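Slide 4. Start with the claim: the Durker planner handles two arms as one problem. Maybe. Ask who picked the goals.

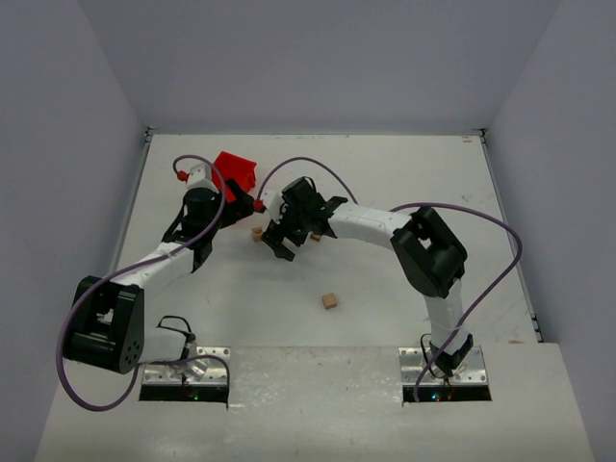
Grippers nearly touching, three cubes on the table

Collision margins get tested at this spacing — most demos stay well clear of it. 3,291 plans logged, 2,646 accepted. Rasa will ask about the rest. Say we don't know yet.
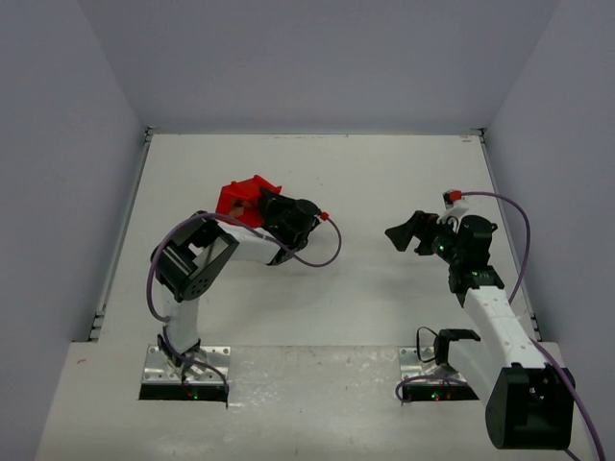

Left gripper on the red object, right gripper open

Don't say "handover." A pose isn't a policy. Questions to Tarmo.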